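Demonstrating with a hand-held gripper: notes after my first stretch

11 April 2026

I spent most of last year teaching a robot arm by remote control. You sit in front of a leader arm, you move it, and the follower arm across the bench copies you. It works, but it is slow, and my shoulders let me know it every evening. In November we switched to hand-held grippers for the table tasks, and a couple of people have asked me how that compares, so I am writing it down.

The task set is table setting and clearing. Plates, placemats, a rack, cutlery later on. Dilek Karaca wrote the task list and Güven Toprak does the training runs. I do demonstrations, along with Ekrem Soylu. The target is 3,000 demonstrations across 18 tasks. We passed 2,000 last week.

The main difference is speed. With the leader arm, picking up a plate by the rim took me several tries to get right, because I couldn't feel when the fingers touched. Holding the gripper in my own hand, I can feel it. I know when the plate has tipped and when it is sliding.

The downside is that I can do things the arm can't. My wrist bends in ways the robot's does not, and I can reach around the back of a rack without thinking about it. Güven threw out a whole batch of mine early on for that reason. The recordings looked fine to me, but the arm had no way to follow the path. Now I keep my elbow out, come in from the front, and move at the pace I used with the leader arm. It feels silly for the first ten minutes and then you stop noticing.

A few other things I had to learn:

Open the fingers before you get to the object. If you open them on the way down, the model learns to do that too, and it bumps the plate.

Don't fix a bad grasp by jiggling. Let go, back off, and go in again. Ekrem and I disagreed on this for a while. He thought the small corrections were useful. We ended up recording them as a separate task.

Move the placemat between takes. I kept putting it back in the same spot out of habit, and the early model only knew that one spot.

Plates are harder than I expected. The rim is easy to grab if one finger goes over the plate and the other stays outside it, but you have to commit to a height before you close. Too low and the outside finger hits the table. Shiny plates also throw glare back at the camera, and I haven't found a lamp position that gets rid of it. 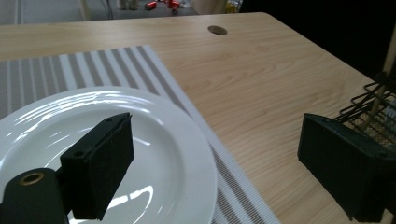 Fingers open at the plate, one over it and one off to the side of the mat.

I still use the leader arm for anything that needs 2 hands, mostly because we only have one hand-held unit that holds its calibration. Dilek has asked for another. Until it comes, Ekrem and I trade off, and whoever isn't recording goes through the previous day's takes and marks the bad ones.

Next up is moving plates from the mat to the rack. I'll post again when I have enough of those to say something useful.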